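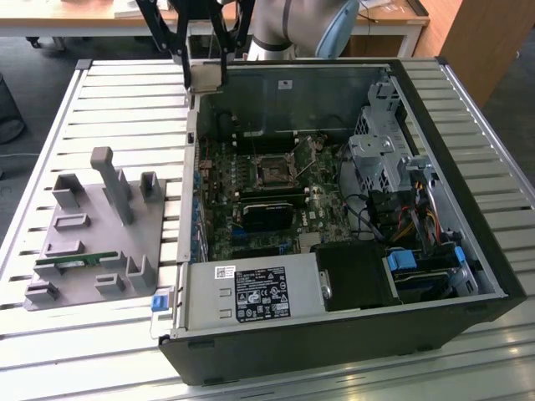

Bench 3 at Ganderlow, with a desktop tower open for the robot arm.

News from the refurbishing hall

Many of you have asked what is happening at bench 3, so Natanael Pimentel and I agreed that I write some lines for this issue. I work on the desktop line since the hall opened, and I will try to explain it as we live it, without too many technical words.

Since August we have a robot arm for the desktop computers that come to us from offices. A full delivery from Erbridge is 800 machines, and every one of them must be opened, checked, stripped of the parts we cannot sell and prepared for its next owner. Before, this was done by hand from the first screw to the last. Now a part of the work inside the case is done by the arm, and the rest is still ours.

The tower lies on its side on the aluminum bench, with the panel off, and the gripper comes down from above. It has two parallel fingers. Next to the tower stands the gray printed plate with the holders. We went through four versions of this plate. In the first ones the small clamps were too close together, and it was not possible to take a part out with your fingers without pushing its neighbor. Natanael measured our hands, which made everybody laugh, and then he changed the spacing.

What changes for us? First, the position of the body. In the old way you were bent over the case for most of the shift, and the people with back problems asked often to move to packing. Now two persons share the bench. One prepares the towers and removes the side panels, the other follows the arm, collects the parts and decides about the difficult cases. We change places at 10:30 and again after lunch.

Second, the decisions. The arm follows the program for one model of computer at a time. When a cable runs in a different way than expected, or a previous repair has left something strange in the case, it must wait for a person. In the first weeks it waited very much. I will not hide that some colleagues were angry, me included, because we were slower than before and the numbers on the board looked bad. Américo Brandão from the Gouveia office came to the morning meeting and told us that the numbers of bench 3 would not be compared with the other benches until the end of the trial. This helped a lot.

Third, the training. Four of us have finished the course from Grestar and can now stop, restart and correct the program. The course is two afternoons, in paid hours. The next group has still 2 places free, and you do not need experience with programming. Please write your name on the list beside the coffee machine.

There was also a question about jobs, and it was asked many times. The answer we received in writing is that no position on the desktop line is removed during the trial, and that any change after it will be discussed with us before. I have a copy of the letter and you can read it when you want.

Some things are not solved yet. We would like a softer mat on the floor where we stand, and a better place for the screws, which still travel in coffee cups. The light at the bench is also too strong for the colleagues who wear glasses. Natanael has these points on his list, and if you have others, please tell him or me before the next issue.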